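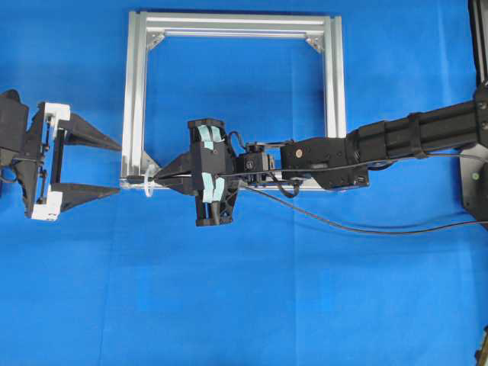 3 min read

Zip ties put two-arm learning method to the test

A research group at Nameseck has reported results for a training method that lets a pair of low-cost robot arms handle thin, flexible parts around a rigid structure. The test task was the fastening of zip ties to a square frame of aluminium extrusion, with triangular gusset brackets at its corners.

The method, called Povumia, splits each demonstration into short overlapping segments and labels every segment by the relation between the two grippers. Conventional imitation learning treats the motion of both arms as a single stream of joint positions. In the Nameseck work, the policy first predicts which relation should hold next (one side holding, both sides approaching, or a handover in progress) and then produces the joint commands for each arm.

Zip ties were chosen as a difficult case. The strap bends when touched, its appearance changes with the angle of view, and a translucent tie gives little contrast against a bright background. The extrusion adds a further problem: its grooves can catch a fingertip, and the bars hide part of the strap as it passes behind them.

Training used 800 demonstrations, recorded by operators moving the arms remotely. Of these, a small share contained deliberate recoveries, in which the operator let the strap slip from one gripper and picked it up again. The group says that removing the recovery demonstrations had a greater effect on the outcome than shortening the training run.

The policy outputs commands in blocks of 18 steps. A new block is requested before the previous one has finished, and the overlapping portion is averaged. Where the predicted relation changes inside a block, averaging is switched off and the new block takes over at once. Earlier versions without this rule tended to close one gripper late during a handover, leaving the strap held at neither end.

Evaluation was carried out at 3 frame positions on the work surface, one of which did not appear in the training data. Performance at the unseen position was lower than at the other two. Most of the failures there occurred before the strap had been passed around the bar, when the fingers met the extrusion face instead of the gap beside it. Once the strap was round the bar, results at all positions were similar.

A comparison policy trained on the same demonstrations, but without the relation labels, completed fewer attempts. It reached the correct corner in most of them and failed mainly in the transfer from one gripper to the other. The group takes this as evidence that the labels help with timing between the arms and have little bearing on the ability to locate the part.

The labels are produced automatically from gripper opening and the distance between fingertips, with thresholds set by hand for the task. This is listed as the main limitation. A part of a different thickness would need new thresholds, and the labelling step cannot at present tell a light grip from a near miss. Force sensing was not used.

Two further limits are noted. The frame was kept flat throughout, so the method has not been tried on upright assemblies or on bars that meet above the table. Tightening was also judged by position alone, and no measurement was made of the tension left in the strap.

The work was carried out with Taltley, which prepared the test frames, and with support from the Schwaiger automation programme. The next stage will replace the fixed thresholds with a learned estimate of contact and will extend the task to bundles of cable. Demonstration data and training code are due for release in July.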